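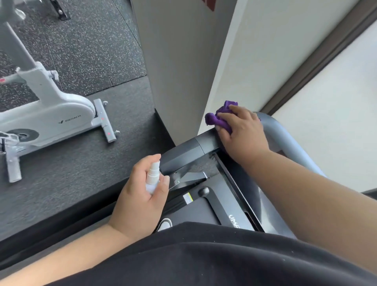
*Spray bottle, purple cloth, left handrail.*

4 December 2020

The treadmill has been against the white wall in the back room since August, and until this week I had not cleaned it properly. I'd wiped the screen a few times with my sleeve. That was the extent of it.

I bought it second-hand from a place in Stosmont that clears out small gyms. I could have had a new one delivered from Vedix, but the waiting list was long and the price was silly. The odometer read 3282 kilometres when I got it home, which didn't bother me. The belt was sound and the motor was quiet.

The handrails were what got me started. I don't hold on when I'm running, but I do when I'm walking uphill, and after a few months of that the matte black finish had gone dull and a bit tacky. Sweat and sunscreen, mostly. There's a seam where the end cap meets the rail and it collects grey gunk. I went along it with a corner of the cloth and my thumbnail.

I use a small spray bottle with water and a drop of dish soap. Seven parts out of ten the job is done by the cloth anyway. I spray the cloth, not the machine, as I don't want liquid getting in around the console. The purple cloth came in a pack from the hardware store and it's better than paper towel, which leaves bits behind on anything textured.

The order I ended up with:

- switch off at the wall and pull the plug
- vacuum the floor on both sides
- console, dry cloth only
- handrails and uprights
- deck and side rails
- belt last, walked around by hand

The uprights were easy. They're a satin silver colour and don't show much apart from fingerprints. The deck took longer. Dust gets into the channel that runs down the side and the vacuum nozzle is too wide for it, so I used an old toothbrush and then the vacuum again. I went gently over the warning label - the one on my last machine, an old Ekier, rubbed right off and I never did find out what it said.

All up it took 20 minutes, plus another few to wash the cloth. I wore a black shirt, a poor choice for dusting anything, and had to go over it with the lint roller before I went out to the shops.

I still have to do the belt lubrication. The silicone stuff I ordered from Chin hasn't turned up, and the tracking page has said the same thing for 2 weeks. I'll keep to walking until it gets here.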